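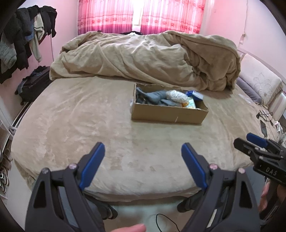
# Leave the parish swap table alone

The council in Munilthorpe wants to replace the swap table with an app. The table has stood in the covered part of the market for longer than I've lived here, and the idea of it is simple. You put down what you don't want and you take what you do. Blankets, gloves, jam jars, a coat your son has grown out of. The app would do the same job with photographs and messages, and the covered space would go back to being let by the metre.

I've read the consultation paper twice. It runs to four pages, one of them a map, and it makes a fair case. The table is untidy. Things get left out overnight and the rain blows in from the Ludholm road side. Every few weeks someone has to take what's left to the tip, and the council pays for that. An app would cost less and it would reach people in the villages who can't get into town. I accept all of that and I still think the plan is a mistake.

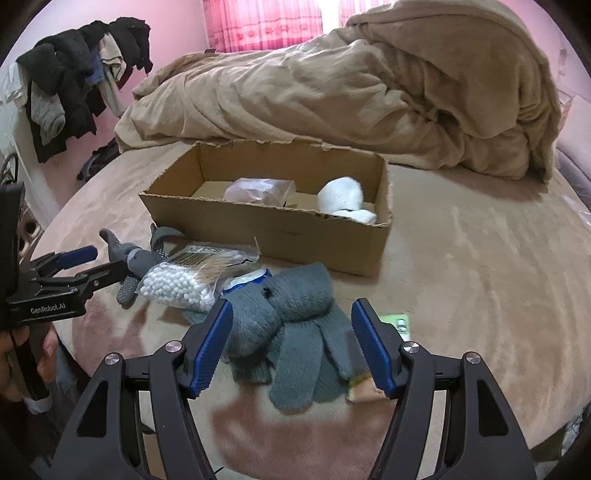
*By Szabolcs Deák*

I should say where I stand. I use the table perhaps twice a month. I've taken a lot more from it than I've given. When I moved from Zimside I had a rented room and very little to put in it, and for most of that first winter I slept under a quilt that had come off the table with somebody's name tape still sewn in the corner. I never met whoever it was. I didn't have to write to them, explain why I wanted it or agree a time to call at their house. I picked it up and walked home with it under my arm.

That is the part the app would take away. On the table a thing belongs to no one for a while. The person who left it has gone, and the person who takes it doesn't have to ask. On the app every item has an owner until the moment it's handed over, and the owner chooses. They will choose whoever replies first, or whoever writes the nicest message, or whoever has the friendliest picture. I don't blame them for that. I would do it too. But the people who are slow with a phone, or who write poor English, or who are embarrassed to be asking, will lose out each time, and they won't complain because they won't know what they lost.

The consultation paper says 657 households answered the survey and most of them liked the idea of an app. The survey was online. I don't think that was a trick, but it does mean the question was put to people who are happy to fill in forms on a screen. I'd have liked to see someone stand in the market for two mornings with a clipboard.

Then there is the matter of small things. Nobody is going to photograph one pair of gloves, write a line about them, answer messages and wait in for a stranger to knock. It isn't worth the trouble. A cot is worth the trouble, and so is a bicycle. So the app will be good for cots and bicycles, and the gloves will go in the bin. At the table the gloves go down with everything else, and on a cold morning they're gone by ten.

My sister lives in Medve, where they made this same change. She is more patient with these things than I am and she says the app works well enough. She got a bookcase from it. She also says that she now keeps a bag of odds and ends in the hall, meaning to list them, and that the bag has been there since July. In the old days she'd have dropped it off on the way to the bus.

I know the answer to this is charity shops. We have two, and I give to both. But they are careful about what they take, as they have to be, and they price what they sell. A jumper with a darned elbow won't get as far as the rail. It will go on the table and somebody will wear it to dig their garden.

There's also the plain fact of people standing near each other. I don't want to make too much of this. Most mornings at the table are dull, and hardly anyone speaks. Still, I've been told there which doctor was taking patients, how to bleed a radiator, and that I was holding a baby's sleeping bag and not, as I'd thought, a cover for a cushion. I wouldn't have typed any of those questions into anything.

What would I do about the mess? I'd put a lid on it. A plain hinged cover, shut when the market closes, would keep out the weather and stop the overnight dumping of old paint and broken kettles, which is where most of the tip runs come from. I'd put a rail along the back for coats, so they don't end up at the bottom of the heap. I'd ask the stallholders nearest to it if they would turn the key, and I'd give them something off their rent for doing it. If the council then wants an app for the large items and for the villages, good. I'd use it. The two don't get in each other's way, and the paper never explains why it has to be one or the other.

I suspect the real reason is the space. About a third of the covered area could be let if the table went, and stalls there are in demand. That is a proper argument and the council is allowed to make it. But it should be made openly, with the rent on one side and the use of the table on the other, so that we can weigh them up. At the moment we're being told that the table is being improved, and you can't improve a thing by taking it away.

The consultation is still open. There are paper forms at the library, on the desk by the door - you have to ask for one - and they can be handed back at the same desk.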